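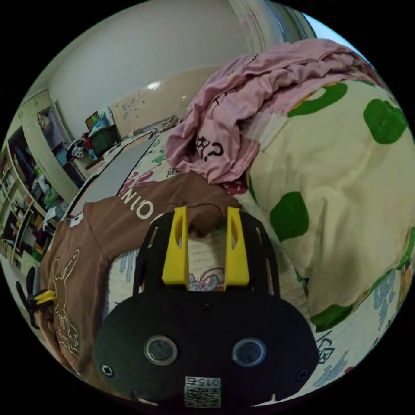 Fold it while you're still cross about it, Bontu Nigatu reckons, or it'll live on the bed til February. Fair. Her rule in the Plimville flat: nothing goes under the quilt, ever. Tees first. Sleeves in, thirds, done.

Rabbit tee, brown, keeper. The pink one with the question mark, undecided. Doodle sheets stay, colour's held up fine after almost 80 washes.

Then the toys on the green box. Another day. She timed the lot once, 4 minutes a pile, and thats with the kettle on. Mum's way took longer. Quilt last, shaken out the window.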